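Subject: Re: [Rinddale-teachers] Running records without losing your whole lunch hour

Hi everyone,

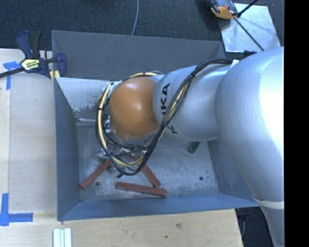

Saeed, I read your message twice on the bus home and then tried the clipboard idea the very next morning, so thank you! I've pasted your original underneath for anyone who joined the list after the Clotcombe workshop.

Saeed Kazemi wrote:
> I have 2 clipboards on the go at any time. One has the kids I'm hearing
> read this week, the other has everyone I haven't got to. When a child
> moves over, their name gets a line through it and the date.
> I was keeping it all on the laptop and I'd be typing up at nine at night.
> Does anyone have something better for the comprehension questions? Mine
> are getting stale and the Year 3s can see them coming.
> Saeed

On the questions: I stopped writing my own last term and got the children to do it. After a child reads to me, they write one question for the next person who gets that book, fold it up and tuck it inside the back cover. The next reader opens it before they start. Some are terrible ("Is the dog nice?") and some are a lot harder than anything I'd have asked – one of mine wanted to know why the grandmother in the story never sits down, and I had to go back and check for myself. They're so keen to see whether anyone can answer theirs that I've had kids asking to reread a book they finished in March.

A few things I'd do from the start if I were setting it up again. Use coloured paper, or the slips vanish into the pages. Have them put their initials on the back, so you can see who is stuck on "what colour was the..." questions and give them a nudge. And clear the slips out at the end of term (I didn't, and one poor book wouldn't close).

The library at Setberg has let us go through their withdrawn readers as well. There were 700 in the last lot, all sorts of levels, plenty of them in very decent shape. Mrs Shirazi in the office there has the list and is happy to email it out. Bring your own boxes!

Saeed, one question back to you. What do you do with the clipboards when you've got a relief teacher in? I left mine out with a note and came back to a lovely set of comments, all written beside the wrong names – my fault, I'd only used first names and I have 2 Olivers and 2 Mias. I'm thinking of a photo sheet clipped on top, but I'd love to know what works in your room.

I'm also happy to bring a pile of the children's questions to the May catch-up if anyone wants a look. The grandmother one is coming with me regardless.

Cheers,
Ghizlane Ait Ali
Year 3/4, Rinddale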